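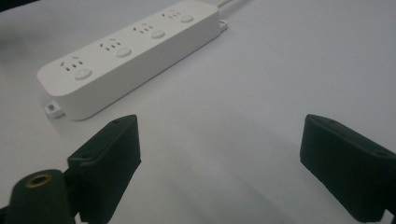
**Stefanou Quartet puts out first record, and would like you to lower your expectations**

DELTHAM, 2020-03-25 – The Stefanou Quartet, a chamber group that has played in and near Deltham for long enough to know better, is releasing its first album. It is called *Mikudum*. The word has no meaning that any of the four players will admit to, and listeners who find one are welcome to it.

The record holds nine pieces for two violins, viola and cello. Five are the quartet's own. The other four are old dance tunes in new arrangements, and the group is aware that every small ensemble with a record to sell says the same thing. Whether these arrangements are better than the rest is for other people to decide. They are shorter, at least. The longest runs under five minutes, and one stops so early that the engineer asked if there was a page missing.

Press releases for chamber music tend to promise a journey. The quartet has read a good many of them and has yet to arrive anywhere. It would prefer to say what is on the disc. The opening track, "Nollgate," is a slow piece built on a four-note figure in the cello, which the first violin spends most of its time arguing with. "Second Bridge Out" is quick and rather bad-tempered. The title track came out of a rehearsal exercise that was never meant to be heard, and two members still think it shouldn't have been. They lost the vote on a coin toss.

Recording took place last October in the old chapel at Nollgate. The building is often praised for its sound. The players had doubts about this going in, and they still have some. The room is kind to the cello and hard on everything else, and the first day's work was thrown out. On the second day the group moved to the far end, under the gallery, and got what it wanted by suppertime. A faint hum can be heard behind the last 2 minutes of the record. It was left in, as the take was the best one and no one could agree on what was humming.

There are no guest soloists and no remixes. There is no film to go with it. The group was advised to add a well-known song, on the grounds that strangers would then find the album while looking for something else. It thought about this for longer than it likes to admit, and said no.

The quartet has given 98 concerts under its present name. A local listings page once called it "the best-loved ensemble in the region." The group has never been able to find out who did the measuring, and asks that the line not be repeated in reviews. It was formed by four teachers who wanted to play something harder than what they were teaching, and it took the name Stefanou from the maker's label inside the viola. The label may not be genuine. Two dealers have looked at it and given two different answers, both with great confidence.

*Mikudum* comes out on CD in a run of 2000 copies, a figure the pressing plant suggested and the quartet considers hopeful. Each comes with a short printed booklet with notes on the pieces, written by the players in turn, who do not always agree with each other. The whole album can also be downloaded. It will appear on the usual streaming services later on, though the group has seen what those services pay and is in no hurry.

A launch concert had been planned for the chapel, with 78 seats on sale. It has been called off along with everything else this spring. Anyone who bought a ticket will get the full price back and does not need to write in. The quartet has been urged to play online instead, each member in a separate house. It tried this once, in private, and found that no two of them were in the same bar at the same time. It will not be trying again until somebody can show that it works.

A new date will be given when there is one. The group would sooner say nothing than name a month and have to take it back.

**Track list**

1. Nollgate
2. Second Bridge Out
3. Three Tunes for a Wet Floor
4. Plain Reel
5. Mikudum
6. The Deltham Hornpipe
7. Letter, Unsent
8. Old Waltz in a New Coat
9. Low Water

**For editors**

Review copies are free and can be sent by mail or as a download – please say which. The players will answer questions by email, as a group, which takes a few days. Sheet music for the five original pieces is not for sale yet. Requests for it are being kept on a list, and the list is short.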